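Haruna Hirano
Tuesday thread. I have re-covered the work table again and I am writing down the method this time, mostly so I stop relearning it every October.

Haruna Hirano
Background for anyone new. I do cutting, marking and hand-finishing on one table. Wood, light finish, slight crown in the middle that I have stopped trying to plane out. Everything I do on it goes on top of a white paper layer, and the paper is what gets replaced.

Haruna Hirano
Why paper. Fabric reads better against white. Thread ends, chalk dust, a dropped pin, all of it shows. On bare wood I lose pins in the grain and find them later with my forearm.

Haruna Hirano
Stock: the heavy roll from Goditz, 400 gsm. I ran a lighter sheet for two years and it cockled every time the humidity moved. The heavy one lies flat after a night under weight. It also takes a tracing wheel without going through to the wood, if you don't lean.

Haruna Hirano
Sizing. Cut the sheet smaller than the top. I leave a border of wood at the back and down the right side. First time, I ran the paper flush to the edge and it lifted within a week, from sleeves and from cloth being dragged over it. An inset edge gets caught far less.

Haruna Hirano
The border also works as a parking strip. Chalk, clips and the short ruler live on it. They still migrate.

Haruna Hirano
Fixing. Double-sided tape, low tack, corners and midpoints only. Full perimeter taping traps any expansion and you get a ridge down the center. No glue. I tried spray adhesive once in the Skurnville place and spent a weekend with a scraper.

Haruna Hirano
Sequence: wipe the table dry, let it sit an hour, lay the sheet curl side down, weight it overnight, tape in the morning. If you tape the same evening, the curl pulls the near corners up by lunch.

Haruna Hirano
Grain direction. Roll stock has one. Run it along the long side of the table. Across, and it tries to become a tube again.

Haruna Hirano
Marks. Graphite and dark lint are the two things that end a sheet's life for me. Graphite smears under the heel of the hand and then transfers to pale cloth. Lint gets pressed in by the iron, so I have moved the iron to another surface entirely. It should have been there from the start.

Haruna Hirano
Gray smudging by itself is not a reason to change the sheet. I go by transfer. Drag a scrap of white cotton across the dirtiest patch with moderate pressure. Scrap stays clean, sheet stays down. Scrap comes up gray, try a white vinyl eraser, then test again. Fails twice, new sheet.

Haruna Hirano
Scuffs are different from smudges. A scuff is raised fiber. It won't come off with an eraser and it will snag anything fine. Burnish it with the back of a spoon. If it is still rough under a fingertip, treat it as a hole.

Haruna Hirano
Ruled lines: I used to put a full grid on the sheet. Stopped. Grid lines disagree with the pattern lines and I cut along the wrong one twice in a month. A faint diagonal is useful as a bias reference, and it is hard to confuse with a cutting line as nothing else runs at that angle.

Haruna Hirano
Pencil for that, 4H, one pass. Anything softer goes straight back to the graphite problem.

Haruna Hirano
Lighting. Low and from the side for checking scuffs, overhead for everything else. Matte paper only. I had a semi-gloss sample from Rernura and the glare off it made white thread invisible, so the sample went to line a drawer.

Haruna Hirano
Cost, for those who asked last time. A roll runs me 2,307 yen and covers the table several times over. Tape is negligible. The real cost is the night of not having a table.

Haruna Hirano
Cloth management, which is half of it. I keep the piece in progress on the right, partly on the paper and partly off. Striped goods especially: I want the stripe against white so I can see if it is running true, and I want the left side free to mark on. Red is the one I watch, I have had reds bleed onto paper from a slightly damp press cloth.
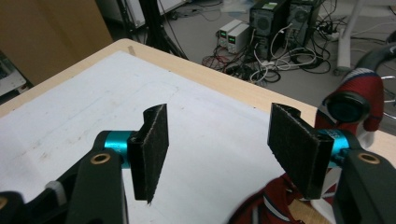
Kazuhiro Yagi
I'd argue with the low-tack tape. On my table it let go in the first dry spell and the whole sheet walked. I went to binder clips over the edge, paper flush, and accepted the lifting. Also, have you tried turning the sheet over before you throw it out?

Haruna Hirano
Clips get in the way of my long ruler, which needs to hang over the edge. If your room is that dry, try a wider tape before giving up on it, same positions. Mine is 2 cm.

Haruna Hirano
Turning it over: yes, once per sheet, provided there are no punctures. Tracing wheel dots come up as bumps on the back and you can feel them through lawn. Sand them with 600 grit on a flat block, very light, then vacuum. Don't brush, it drives the dust into the fibers.

Haruna Hirano
Correction to the sequence post above. Curl side down assumes stock from the outer half of the roll. Close to the core the curl is too strong and needs a back-roll first. I use the Hamada tube, paper wound the opposite way, rubber bands, a few hours.

Haruna Hirano
Cutting mats next. Short version, I only put one down when the rotary cutter is out.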